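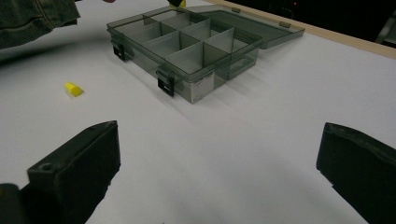 Divided organizer, open and empty, with one small yellow piece beside it. Gripper fingers in front.

Setting up a small-parts bench that people and grippers share

We use cookies to remember your preferences. Accept all | Manage settings

The packing room at Duda in Estthorpe fills divided organizers with plugs, caps and spacers for the Murnon repair kits. It used to be all handwork. Now much of the placing is done with a gripper, and the people at the benches do more setting up, checking and topping up. These tips come from that changeover and should suit any shop, or a garage bench for that matter, where small parts have to land in small compartments.

Clear the bench first. One organizer, one kind of part, nothing else within reach. When we packed by hand, everybody kept a mug and a spare roll of labels beside them and worked around it. A gripper needs more room to open than a thumb and finger do.

Put down a plain white surface. Small coloured parts show up well on it and so do crumbs of plastic. Wipe it with a damp cloth at the start of the shift and again after lunch. Skip spray polish, as it leaves a film and light parts slide.

Open the lid all the way and lay it flat behind the box. A lid left half up will drop when the bench gets bumped. Let the latches hang free on the near side.

Tinted boxes are harder to check than clear ones. The dividers line up when you look from the side and a part can hide behind two or three walls of grey plastic. Look straight down into each compartment before you sign the card.

Keep the label at the same end every time. We lost a full tray of kits in August to boxes that had been turned end for end. All 300 had to be opened and sorted again, and that was a long afternoon for two people.
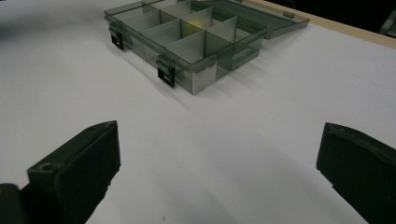 Set the box on a slight angle if that suits the reach, but mark the corners with tape so the next person puts it back in the same spot. Pencil rubs off. Masking tape lasts a couple of weeks before the edges lift.

Write the count on the card before the run starts. A full Murnon carton is 224 pieces, and it is much easier to find a short carton at the bench than at the shipping door.

Rotate the jobs. Bronisława Krawczyk, our bench lead, changes people over at 10:30 and again mid-afternoon. Watching parts go into a box is more tiring than putting them there yourself, and the checking gets sloppy after a couple of hours. Wrists are better than they were. Eyes and necks need the attention now, so raise the box or the stool until you can see in without stooping.

Keep some handwork going. Of the 21 people in the room, all still pack a few boxes by hand each week. New hires do it for their first two weeks. You need to know how a plug sits in its compartment to notice one that doesn't.

Check the gripper fingers for grit when you clean the bench. A dry brush is enough. Report chips or loose screws to the Tanen service desk and carry on by hand until somebody has looked at it.

At the end of the shift, close the lids, snap both latches and stack with the labels facing out. Loose parts go back in the bin they came from. If you aren't sure which bin, they go in the scrap tub.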